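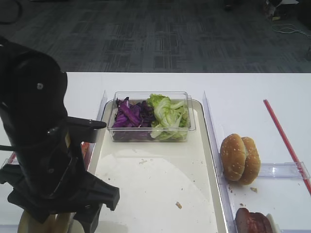 Text and photos: Norkano Kitchen Diary, site editor

Gallery: Salad prep at Preltby
Nov 24, 2021

We put out salads for 98 people at the Preltby hall this spring. The colour in them comes mostly from cabbage.

Photo 1. Shredded red cabbage and chopped green lettuce share a clear plastic container on a white tray. There are a few crumbs on the tray. Dressing is kept separate until serving.

More galleries: Clavance lunches, Koller bake day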